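Visitors > Open Day > Questions

Open Day at the Sindorer Robot Hall: Your Questions

Jan 8, 2023, by Carys Gethin
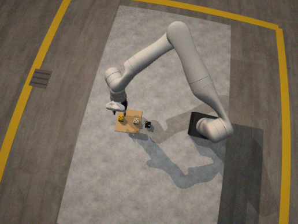
The dice demo in simulation, with the arm over the small tan board.

We had such a lovely response to the September open day that we're doing it again this spring, and the questions have already started coming in (thank you, truly, we read every one). I've gathered up the usual ones below. If yours is missing, write to the front desk and it will find its way to me.

What will I get to see?
The dice demo comes first, and it runs all day long. You'll watch it in simulation on the big screen in the entrance hall: one arm, one board and three dice, a yellow, a white and a black. After that you can wander through to the Vokivgate room, where Huw Edwards shows how a motion gets planned before anything moves at all.

Why a simulation and a real robot too?
Because we work that way ourselves! Every new task is tried on the computer first, where a bad idea costs us a few minutes and a cup of coffee. Ynyr Sayce keeps both versions side by side during his talk, and he is very happy to stop and go back if you missed something.

Can the arm roll the dice?
We get this from nearly every family, and I'm sorry to say no, it picks them up and sets them down. Dice make good practice pieces – they're small, they have flat sides, and children can tell right away if one has landed in the wrong spot.

Are children welcome?
Very much so. The talks suit ages eight and up, but little ones seem to enjoy the big screen just fine, and there's a drawing table in the Zusska room with plenty of paper.

Do we stand close to the real arm?
You'll stand behind the yellow line, and we do ask everybody to stay there, even when the arm is resting. Meirion Lloyd looks after the floor and will show your group the best spots.

How many people can come?
Last time we welcomed 378 visitors, and it got a bit warm in there, so tours are now limited to 40 people each. Please book ahead if you can.

Is there parking?
Yes, 81 spaces behind the Boychuk building, just across the street. They fill up by midmorning.

May I take pictures?
Of course, and we'd love to see them. Please leave the flash off during the talks.

Who do I ask about school visits?
Hefin Foulkes arranges those separately, on quieter days, and he'll send you the forms.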